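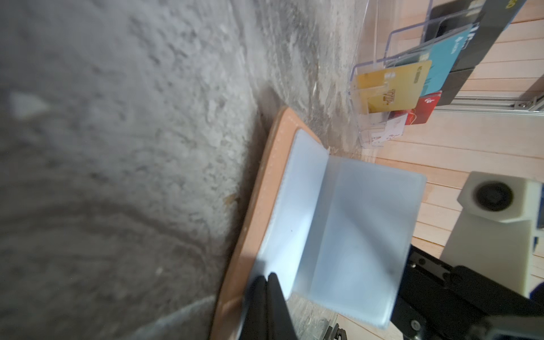

2 min read

9 Mar 2020

Back on the Gargate handset this morning, the one that gets toasty if you so much as look at a map on it. Yoga Harahap had left it on my bench over the weekend with a sticky note saying "charges fine, dies anyway," and I have to say that's a fair bug report!

First thing I did was put the old battery back in and run the video loop again, same brightness as in January. It went down two percent in the first stretch and then fell off a cliff. Swapped in one of the Caditz cells and got a nice even slope all the way (I had lunch in the middle, so I'm trusting the log for that part). So the cell is part of it, but the back of the phone still got warmer than I like, right under the camera bump. Same spot both times.

Took the shield off and found the thermal pad sitting crooked. Either it came that way or I did it myself the last time I had it open, and I'm not ruling me out. Cut a new pad from the Sfakianakis sheet, the thinner one, and pressed it down for a slow count of 9. Closed it up with 4 screws out of 7 for now — I'm going back in tomorrow anyway and those tiny ones by the speaker are a pain.

Nabila Pelupessy thinks the real trouble is the Gamirance build we loaded, which keeps the modem awake when the signal is weak. She could be right. Our room is terrible for signal and the phone spends all day hunting for a tower. I turned on airplane mode for the last run and it stayed a lot cooler, but I changed the pad and the radio setting in the same go, so that tells me next to nothing. Silly. I'll redo it with the radio on.

Other bits:

The good plastic pry tool is missing again. If you have it, my drawer please.

Charging port on this one is a little loose, the plug wiggles if you bump the bench. Not chasing it this week.

Log files are on the shared drive under the handset name, not under mine like last time (sorry, Yoga).

Tomorrow: radio on, new pad, Caditz cell, full video loop. Then the old build on the same setup, if Nabila can dig it up.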